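Frequently Asked Questions – Orkden Room, Steltstead

Please read this page before you write to us. Most questions about concerts, tickets and playing at the Orkden Room are answered here. Last updated 2022-09-10.

Where do I buy tickets?

Tickets are sold on our website and at the door, if there are any left. We do not work with resale sites. If you bought from a different seller and the code does not scan, we are not able to let you in, and we cannot return your money because we never received it.

How many people can come in?

The main room holds 500 people standing. For seated concerts we sell fewer tickets, and the exact number depends on how much of the floor the band needs. The small room, which we call the Cardoso Bar, has its own entrance and its own program. A ticket for one room is not valid in the other.

When does the music start?

The time printed on your ticket is the time the doors open. The first act usually begins one hour later. On the day of the concert we put the stage times on the website, in the afternoon, after the sound check. Sometimes they change after that and we correct them there.

Is there an age limit?

For concerts in the main room you must be 16, or come with an adult who also has a ticket. The Cardoso Bar is only for adults after 9 p.m. Please bring an identity card with a photo. A picture of the card on your phone is not accepted.

Can I bring a bag?

Small bags are fine. Backpacks and suitcases must go to the coat check, which costs 3 dollars for each item. The coat check closes half an hour after the last song. What you leave there overnight goes to lost and found.

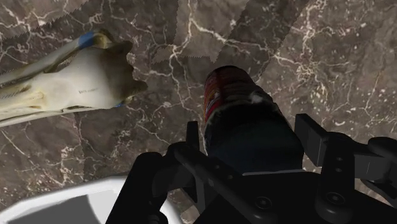
How do I get back something I lost at a concert? Write to us with the date of the concert and the place where you were standing or sitting, and describe the object as exactly as you can. "A scarf" is difficult for us. "White, long, with a short blue band on one side", like the soft white thing in the picture, is much easier to look for. We keep lost things for 2 months and then give them away. Phones, keys and wallets are kept in the office, and you must come in person to collect them.

Can I take photos or film?

Yes, with your phone and without flash, unless the artist has asked for no pictures. In this case there is a sign at the door. Cameras with removable lenses are only for people with a press pass. You get the pass from the artist's management and not from us.

How loud is it?

It is loud near the speakers, also at acoustic concerts. We have free earplugs at the bar – please ask. For children we recommend ear protection that covers the whole ear, and this you need to bring yourself.

Who was the support act last night?

We receive this question very often. All names are on the concert page, also after the concert is over. Scroll down to "Past shows". If a support act was added late, the name can take a few days to appear.

My band would like to play here. What should we send?

Send one e-mail with a link to 3 songs, a short text about the band and the months when you are free. Please do not attach music files, our mailbox refuses them. The main room is booked far in advance, and for May we normally have nothing left by the new year. New bands mostly begin in the Cardoso Bar or as support.

Do you pay support acts?

Yes. There is a fixed fee, and also a warm meal and drinks. You can sell your own records and shirts at the table next to the stairs, and we take no part of it.

Can I rent the room for a private event?

On evenings without a concert, yes. The rent begins at 600 dollars and includes the house sound system, made by Gendow, and one technician. Lights, extra microphones and the piano are calculated separately. The piano is tuned only when it is booked, so tell us at least one week before.

My concert was canceled. What now?

If you bought online, the money goes back to the same card automatically. If you paid at the door, bring the paper ticket to the office. When a concert is moved to a new date, your ticket stays valid, and you can ask for a refund until the day before the new date.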